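Robot Hands You Can Hold: A Visit to the Mundside Open Day

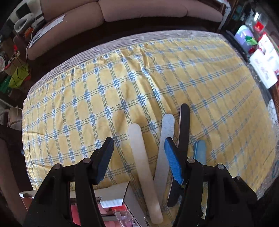
Four nail files between the jaws of a hand-held gripper. Which one would you try to pick up first?

Have you ever tried to pick up a coin while wearing mittens? It slides, it flips over, it gets stuck under your thumb. Now you know a little of what life is like for a robot!

Robots are great at doing the same big move again and again. Small, thin, slippery things are much harder for them. At the Mundside open day, visitors can find out why, by trying the job for themselves.

What is a gripper?

A gripper is a robot's hand. Lots of grippers don't look much like your hand at all. The one in the picture has two parts called jaws, and they work a bit like your thumb and pointer finger. When the jaws come together, they pinch. When they spread apart, they let go.

Look for the little silver discs on the black parts. Those are round metal pins, and they join the plates together. Pins like these are joints, a bit like your knuckles! A flat plate can't bend in the middle, but two plates joined by a pin can swing past each other, and that is how stiff pieces can make a moving finger.

Now find the blue pad at the tip of one jaw. It has a pattern of tiny crossing lines. Rub the tip of your finger and you will feel tiny ridges there too. Bumps and ridges can help a finger hang on to things – yours or a robot's.

Why hold it in your hand?

Most grippers live on the end of a robot arm, but this kind is held by a person. You are the arm! You move it to the right spot and decide when to pinch. Cameras on tools like this can record what the gripper is doing, and a computer can study lots and lots of those recordings to learn how a job is done. It's a little like learning to tie your shoes by watching someone else's fingers.

The nail file challenge

Lovely Sarmiento runs the gripper table, and she loves giving visitors everyday things to grab. Nail files are one of her favorites.

"People look at a nail file and think it's easy," she says. "Then they try to pick up just one!"

What makes it tricky? For a start, nail files can be very different from each other. In the picture there is a long cream one, a gray metal one, a black one, and a short light blue one that looks like a buffer block. A chunky block gives the jaws plenty to squeeze. A thin file gives them hardly anything, and if you come at it from the wrong side you just push it over.

Then there is the crossing problem. The cream file and the gray one make a skinny V shape, with one passing behind the other. A person can see right away that those are two files. A computer has to work out where one ends and the next begins, and that takes a lot of practice.

Even the tablecloth matters. All those zigzag lines on the yellow cloth make a busy background, and a computer has to learn that the lines are part of the cloth and the files are the things to grab.

At the open day every visitor gets 3 tries with the gripper. Lovely keeps a tally sheet, and a class from Arthorpe School once made 69 clean pick-ups out of 100. Not bad at all! The class from Curholm wants to beat them in September.

Try it at home

You can make your own gripper with two wooden craft sticks. Hold one in each hand and use only the tips. No fingers allowed!

Start with something soft, like a cotton ball. Next try an eraser, and after that a playing card lying flat on the table. The card is really hard – can you find a trick? (Hint: try sliding it to the edge.)

Then wrap a rubber band around the end of each stick and do it all again. Did the card feel different?

Words to know

Gripper: the part of a robot that grabs and holds things.
Jaw: one side of a gripper.
Joint: a place where two parts meet and can move.
Texture: how a surface feels, such as bumpy, smooth, or rough.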